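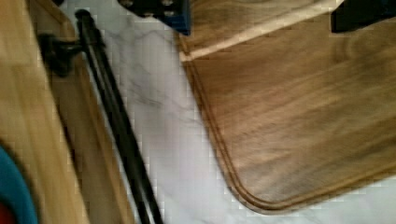
Re: Oil finish on end-of-run maple boards

From: Kristine Lagman
To: bench-finishing list

Jericho Villanueva wrote:
> We're still getting raised grain on the Tolentino order after the
> first wash. Sanded to 80, then straight to oil. Is the oil too thin,
> or is it the sanding? Shop humidity has been up since July.

It's the sanding. 80 leaves scratches deep enough that the fibres stand up at the first wetting, whatever colour or weight of oil goes over them. Go through 120 and 180, wipe with a damp cloth, let it dry overnight, then knock it back with 220 by hand. Repeat once.

Oil: 4 coats, wiped off after 20 minutes each. I wouldn't thin the first one. Flela's data sheet gives a full cure of 11 days at shop temperature, and Analyn won't ship from Bikasgate before then.

Humidity will slow the cure but shouldn't lift the grain on its own. If you have a moisture meter, check the offcuts before you blame the weather.

Rags flat on the concrete outside, please, not in the bin.

Kristine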